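Okay, a few posts on the question everybody at my family dinners asks me: can a robot do chores yet? I write up shop-floor and home automation for a living, so I should have a better answer than "sorta."

Boxes? Solved years ago. The warehouse I toured in Fomberg moves nearly 1,000 totes a shift and it's dull to watch (a compliment!). Plastic bags are where I start sweating. They have no fixed shape, they're shiny, you can see the fruit right through them and cameras hate that.
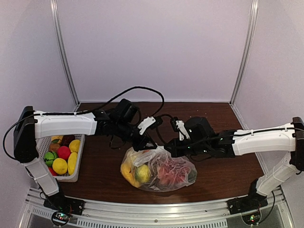
My money was on two arms for this stuff, and still is. Try bagging groceries one-handed at home and you'll see why. One hand holds the neck, the other does the fiddly part, and then they have to swap without dropping the lemons.

Knots are worse! A pinch that's fine for an apple can miss a twist of thin film completely. 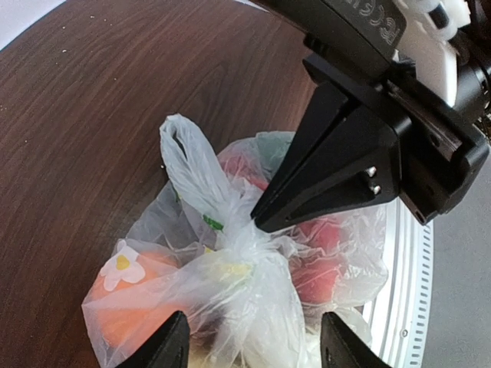
Quintana, 11 February 2026

So where am I today? Wiping a counter, maybe. Loading a cart with hard things, yes. Putting away my groceries while I'm out, no, and I'd want to see it go right 100 times in my own messy kitchen first.

Somebody asked about laundry. Please. Let me get through produce first, laundry is a whole other thread.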